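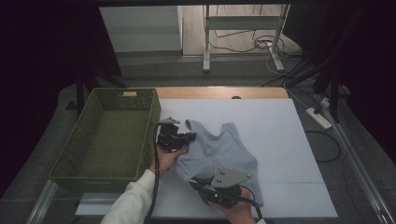
Knit garment on a white foam board, with the Dokosik hand-held gripper pair in use.

Dokosik hand-held gripper pair – planning and ordering

The Dokosik pair is for teams that want to record two-handed work before they pay for robot arms. One operator holds a gripper in each hand and does the job at a normal table. Gevness sells it as a set, left and right. Single grippers are available as spares only.

What comes in the set
2 hand-held grippers, black, with gray top plates
2 cables
1 set of spare finger pads
Printed setup guide

What you need to supply
A table the operator can reach across without leaning
A light board or mat for the work surface
A recording computer (see the Macapagal page for tested models)
A power strip and enough floor space to keep cables out of the walkway

Typical work
Most orders are for cloth handling: spreading, folding, and sorting small garments. Knits with thin straps are slow going for new operators, so plan extra practice time if your work includes them. Stiff items such as boxes and trays need the wide finger pads, sold separately.

Planning your budget
The price of the set does not include the computer, table, or operator hours. For most buyers the hours cost more than the hardware. Serena Pace in our sales office can send a blank budget sheet with a line for each item. As a guide, one pilot at our Skokley site took 104 operator hours and produced 661 usable recordings of garment handling. Thicker cloth went faster.

If you plan to buy arms later, tell us which ones before you order. Finger pads can be matched to the arm's own gripper, and changing them after recording means repeating part of the work.

Lead time and service
Sets ship from Skokley. Orders placed in July ship in August – the workshop closes for two weeks. Finger pads are wear parts and are not covered by the warranty. Cables are covered for the first year.

Discounts start at 100 sets. For smaller orders and loan units, write to Hartmut Böttcher at the Gevness service desk.

Related items: wide finger pads, spare cable, carry case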